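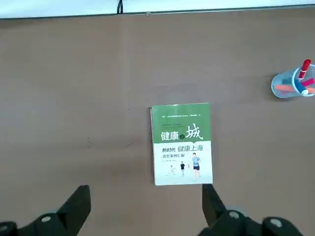
健康之城, paperback, green and white cover

Hi all,

Quick one as I'm between loads. Chinese language books for the Brurkstead swap shelf - first few are on the big brown table now. Green one is the Shanghai health casebook (the subtitle says 典型案例汇编, so case studies, not a novel, sorry to whoever hoped). Figures on the move on the cover. Would suit someone who's learning and likes non fiction.

On 27 March 2023 Azra Spahić wrote:
> Can somebody tell me what is in the Halilović boxes before I make
> labels? I have 90 labels left and do not want to waste them.
> Also spine out or cover out? Last time we did both and it
> looked a mess.

Azra - spine out please, for anything with a title you can read on the spine. Cover out only on the top shelf.
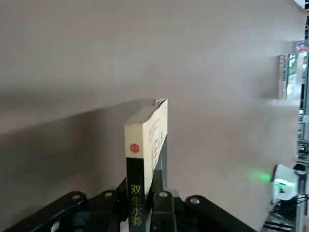 Also can you do the labels low down, under the title? Last year's went right over the author names and Ollon library sent 9 back. Pencil the number inside the cover too, the sticky ones fall off in the heat.

Numbering starts at 825, I checked the old list. Don't reuse the lower ones even if there's gaps.

Paperbacks only in this batch. Hardbacks go to Wostska, they have the deep shelves and asked for them.

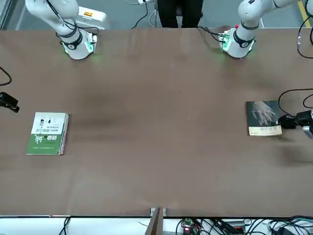
If a cover has no English on it just copy the title as best you can, or leave teh line blank and I'll fill it in. Please don't guess. We had a cookbook down as poetry for most of March.

Shelf holds 100 if nobody double stacks. Anything over that stays boxed till the next swap.

Need the list back from you before I print - plain email is fine, no spreadsheet neccesary.

Thanks, got to run
Špela Delić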